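The Board That Stays Out

Most things in a kitchen get put away. The cutting board usually doesn't. It gets wiped, leaned against the backsplash for an hour, and laid flat again before the next meal. In a lot of homes it is the first thing on the counter in the morning and the last thing cleaned at night, and people who replace their knives, pans and coffee makers every few years will keep using the same board until it splits.

For the past decade or so, that board has often been bamboo. It is sold in supermarkets, hardware stores and gift shops, and it turns up in rental apartments already scarred by other people's bread knives. It costs less than maple or walnut. It is also misunderstood, partly because it gets shelved with the wood boards and treated as one of them.

Bamboo is a grass. The stalks are hollow, so there is no way to saw a wide plank out of one. They are split lengthwise, trimmed into strips, dried, and glued together under pressure. A finished board is a stack or row of those strips, and what you notice on the surface, apart from the strips themselves, are the darker marks where the stalk had its joints. Growers and board makers call these nodes. Some companies sort their strips to keep the nodes to a minimum. Others leave them in.

At Zuccaro, a kitchen supply store in Trellstead, the boards take up one long wall near the back. There are 16 kinds on display, and 6 of them are bamboo. The staff keep a used one behind the counter, an old demonstration board that has been cut on, oiled, left damp and oiled again. Customers who ask how a board will look after a few years are handed that one.

The color question comes up often. Pale bamboo is close to the natural shade of the dried stalk. The brown versions, usually sold as caramel or carbonized, have been steamed or heated before gluing, which darkens the sugars in the fiber all the way through. The color will not sand off. The heating does soften the strips a little, so a darker board may show knife marks sooner than a pale one. For a board used every day, the store suggests pale. For one that mostly holds bread and cheese, either will do.

Thickness matters more than color. A thin board is light and easy to wash, but it warps quickly if one side gets wet and the other doesn't. Three quarters of an inch is a sensible minimum for a board that will live on the counter. Past an inch and a half, a large board becomes hard to lift into the sink with one hand, and boards that are hard to wash don't get washed well.

Then there is the groove. A juice groove is a shallow channel cut a little way in from the edge. It catches what runs off a roast, a tomato or a melon before it reaches the counter. It also takes away working space, and it collects crumbs and minced garlic that have to be scrubbed out with a brush. Cooks who chop a lot of vegetables tend to dislike it, since scraping onions off the board with the flat of a knife means bumping over the channel every time. Many boards have a groove on one side only, which settles the matter. Use the grooved side for meat and fruit, and flip it for everything else.

The counter underneath deserves some thought too. Marble in particular is easily marked. Lemon juice, vinegar, wine and tomato all react with the stone and leave dull spots, called etching, that no amount of wiping will remove. A sealer slows down staining but does not stop etching. On a marble counter, a board with a groove earns its space, and the bigger the board, the better, as long as there is still room to set down a bowl.
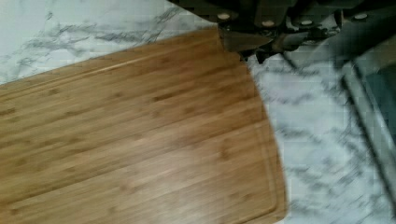 Keeping a Board Flat

Water ruins more bamboo boards than knives do. The strips take up moisture at the ends first, and the glue lines there are the first to open. A dishwasher will do this quickly. So will leaving a board in the sink while dinner is eaten.

Wash it by hand with warm water and a small amount of dish soap. Wash both faces, even if only one was used. If one side gets wet and the other stays dry, the board will cup. Dry it with a towel, then stand it on its long edge so air can reach both sides. A board that is put down flat while still damp will hold moisture underneath, and on stone, which doesn't breathe at all, it can stay wet until morning.

New boards need oil before the first use. Food-grade mineral oil is the usual choice and is sold at most drugstores. Pour a small pool in the center, spread it with a cloth or paper towel, and work it into the faces, the edges and the groove. Leave it overnight and wipe off whatever is left. Do this once a week for the first month. After that, once a month is enough for most kitchens, or whenever water stops beading on the surface. Olive oil and vegetable oil should stay in the pantry. They turn sticky in time and start to smell.

Triranport, a two-person repair shop across the street from Zuccaro, takes in worn boards along with chairs and broom handles. The shop will sand a bamboo board twice at most. After that the strips are usually too thin around the groove. The work starts with a coarse paper to take out the knife scars, then moves through finer grades and ends at 800 for boards that will be used for serving. For everyday chopping the shop stops much sooner, and customers who do the job at home can do the same. Sand with the strips and never across them. Between grades, wipe the board with a damp cloth, let it dry, and knock down the fibers that stand up.

Not every board is worth sanding. A crack that runs along a glue line and can be felt with a fingernail will keep opening, and food will get into it. A board that rocks on the counter can sometimes be flattened by dampening the hollow side, laying it face down on a towel and putting weight on top for a day or two. If it rocks again within a week, it is done.

Stains and Smells

Beets, turmeric and berries will color bamboo. Coarse salt and half a lemon will lift most of it if the board is scrubbed soon after. Let the paste sit for a few minutes, rinse, and dry as usual. Keep the lemon in the sink if the counter is marble. Garlic and onion smells respond to baking soda and a little water, used the same way. Either treatment strips oil from the surface, so the board will need another coat once it has dried.

Raw chicken and fish are better kept to a separate board. Plastic is fine for this and can go in the dishwasher. Zuccaro sells a set under the name Natus, one bamboo board and one thin plastic sheet that sits on top of it. The sheet costs $9 when bought alone, and the store reports that customers come back for extra sheets far more often than for boards.

A damp dishcloth under the board will keep it from sliding on polished stone. Rubber feet do this too, but they make the board one-sided, and a board that can't be flipped wears out in half the time. If the board came with feet that screw on, they can be taken off and the holes filled with beeswax.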